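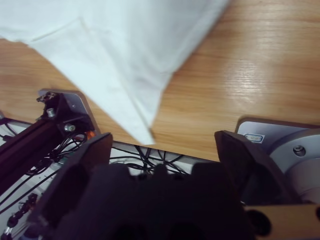 Origins and Present Form of Lantern Return Day in Bronmont

Project report submitted by Nayeli Bañuelos and Sang Trình
Project advisor: İlker Canpolat

1. Purpose of the Project

Lantern Return Day is observed in Bronmont each August. It is listed on the town calendar but is not a public holiday, and schools and offices remain open. The project set out to establish when the observance began, why it falls at the end of the summer, and how it is kept today. A secondary aim was to compare the Bronmont custom with the smaller event held in Tudar.

2. Sources and Method

The project team reviewed past issues of the town newsletter, parade permits, and a box of programs held at the Bronmont library. Interviews were conducted with Hòa Kiều, who organized the walk for 12 years, and Telmo Goicoechea, whose family has made lantern frames for the event. A short paper survey was distributed to households on the walk route, and 300 completed forms were received. Households outside the route were not surveyed, so the results should not be read as the view of the whole town.

3. Findings

The earliest program in the library box describes an evening on which residents returned lanterns borrowed from the boathouse for the summer season. The boathouse later stopped lending lanterns, but the walk continued under the same name. According to Ms. Kiều, the present route from the mill bridge to the boathouse was adopted when the old river path was closed for repairs, and it was kept after the path reopened.

Town records give attendance at the most recent walk as 2,000. Survey responses showed that most participants knew the route and the starting time of 8 p.m., while few could explain the word "return." Several believed that it referred to the start of the school year.

The Tudar event uses floating paper lights and has no procession. No document was found that connects the two events, although both are held in the same month.
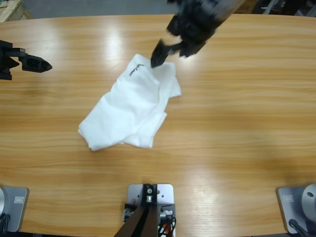

Why is Lantern Return Day held in August?

The boathouse closed for the season at the end of that month, and borrowed lanterns were due back before the doors were locked.

4. Limitations

Two gaps in the newsletter collection could not be filled, and the founding year therefore remains uncertain. The team recommends that the remaining programs be copied and that the boathouse lending book, if it survives, be located.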